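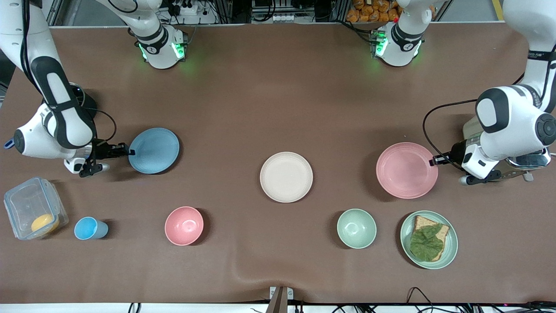
How to track down a gripper that lets go halfway through a lift

If you've got a two-arm setup doing table-clearing tasks, sooner or later you'll meet this one. The arm goes in, closes on the rim of a plate, starts to rise beautifully and then just opens. Clunk. No fault code, no warning, arm carries on to the stacking spot as if it still had the plate. Ours did it 18 times in one week before I sat down and sorted it out properly, so I've written up what I did.

Before anything else, swap your crockery. I use light plastic picnic plates for all of this, and I'd do the same even if your finished demo needs the good stuff. Keep your face and hands out from under the arms too. I know you know! But when you're chasing a fault you lean in to look, and that's when you get a bowl on the knuckles.

Step 1. Get it to fail on purpose

Pick one plate and one arm. Park the other arm well clear. Run the same lift over and over at half speed and write down where the drop happens. I wrote mine as wrist angles, which was lucky, as you'll see. Wanpen Chantharasri, who had the bench before me, had been noting the height above the table instead, and her numbers were all over the place.

Step 2. Rule out slipping

A slip and a release look much the same from across the room. Film the fingers close up and play it back slowly. If the plate slides out while the fingers stay shut, your problem is grip force or worn pads, and you can stop reading and go and clean your pads. If the fingers open first, carry on.

Step 3. Look at the log, but at the right bit

I spent a whole afternoon on the arm log, which was spotless. The gripper keeps its own, and there it was on line 1229: a power dip, then a restart, then "home position". Home position on our gripper is open. So it was losing power for a blink, waking up and doing exactly what it had been told to do on waking.

Step 4. Wiggle the cable

Power everything down, press the stop button as well, and follow the gripper cable from the wrist back up the forearm with your fingers. Then power up, hold the arm still in a safe pose, and nudge the cable gently with a long plastic rod (a ruler taped to a dowel, in my case) while someone else watches the gripper voltage. Capucine Texier watched mine and shouted when it dipped. The connector at the wrist was half a turn loose, and past a certain angle the loop of cable pulled on it.

Step 5. Fix it, then change the default

Tighten the connector, give the cable a bit more slack and clip it so the loop can't tug. Then go into the gripper settings and change the start-up behaviour from "home" to "hold" – check your manual first, as some units won't let you. I also added a check that pauses the arm if the gripper restarts mid-move.

Step 6. Run it again

Full speed, both arms, all the plates. I did 97 lifts with no drops, then left it alone for the night. I've since put the wrist connectors on the monthly check sheet, next to the pads.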